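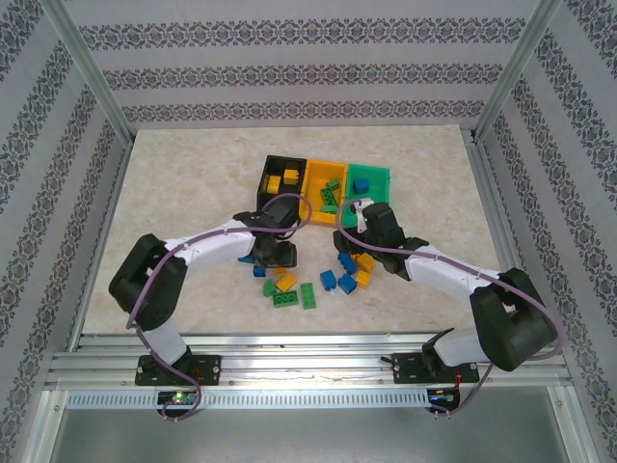 September, block sorting, page 7

Started 10.40. Bins in the usual order: black on the left, yellow-orange in the middle, green on the right. Yellow blocks go in the black bin, green in the yellow-orange, blue in the green. Fraser wanted the green blocks in the green bin. Tried it on paper and kept to the old rule, as a green block on a green floor is a pain to check from the side.

Bins pushed together so the long edges touch. Last time there was a gap and small pieces ended up down it.

Blocks came out of the Barrera tub, 84 of them picked out by Pavithra before lunch. The tub is down as 1,078 on the stock sheet, but that was before Tekle took a bagful to Zirumville, so the sheet wants correcting.

Things to note:
Wiped the tabletop first. The marbling hides crumbs and clear bits, so go over it with a hand as well as a cloth.
Studs catch on each other in a pile. Spread the blocks out before starting.
Small green ones are easy to lose against the wall of the bin – look there before calling one missing.

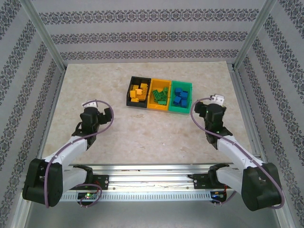

Yellow, green and blue in their bins, yellow standing above the rim of the black one.

The black bin could do with being deeper. Guadalupe says there are 4 taller ones in the Plorkis cupboard, same footprint, colours not known. Will look.

Wallpaper on the side panels still fine. Left it alone.

To do: correct stock sheet, ask Tekle for a count of what he has, label the tub lid. Wenceslao has the table from 3 pm so everything off it by then, bins stacked on the shelf with blocks left in bags by colour.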